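Durkholm equipment grant: progress report, 11/3/23

Spending to date is $2,298 against the $3,000 line for grippers and spares. Most of it went to Vusance for a parallel gripper and a set of fingers, plus shipping, which Vusance prices as though the parts travel first class.

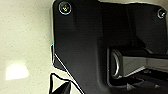
The Flaltirum quote finally arrived in October, 34 days after we asked for it. It covers three spare finger sets and a mounting bracket, and omits the cable. We've asked about the cable. At their usual pace we should hear by the holidays.

Our plan is to hold the remaining $702 until Flaltirum revises the quote, then buy fingers first and the bracket if anything is left. A second gripper will have to wait for next year's request. 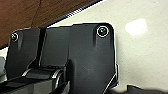 Zepeda, reading the draft, asked whether we could skip the bracket altogether and put the whole balance into fingers, as those are what wear out.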